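**Ticket 489: Plastic recycling, second bag refused**
Opened by: Boglárka Szabó
Status: open

Hello, I write again about the clear plastic from our kitchen. Osteck has refused the bag for the second time. The sticker on it says only "mixed material". The first time I thought it was the food trays, so I stopped putting trays in. Now there are only jars and bottles, and it is still refused.

What I tried so far:

- rinsed everything with water at 60 degrees
- kept the metal lids in a separate box
- used the 80 litre bag and not the small one

My question is about jars like this one, with a wide white screw cap. Should the cap stay on or come off? The leaflet shows only narrow bottles.

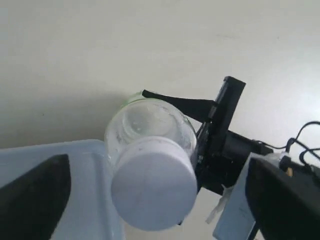

Alistair Dow: Caps off for anything with a wide neck, please. Narrow bottles can keep theirs. The sorting line at Gruralar takes the two plastics separately, and the wide caps are the usual reason for that sticker.

Thank you, Alistair. I have taken the caps off the jars and put them in the box for hard plastic.

I have one more doubt, which is the labels. The paper ones come off easily in the sink. On the drinks bottles it is more difficult for me to decide. For example the Gatorade one has a white label around it with a green band on top, and I do not know if I must cut such a label before the bottle goes in the bag. 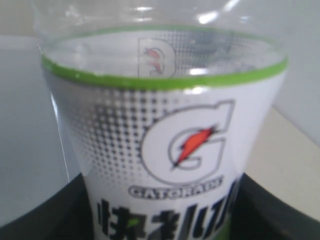

Salameh, Feb 23, 2024

Answer received by telephone from Heather Galbraith. Labels can stay on bottles, also the printed ones. I should empty the bottle and press it flat.

The new bag is tied and waits by the back door for the next collection. Please keep this ticket open until it is collected.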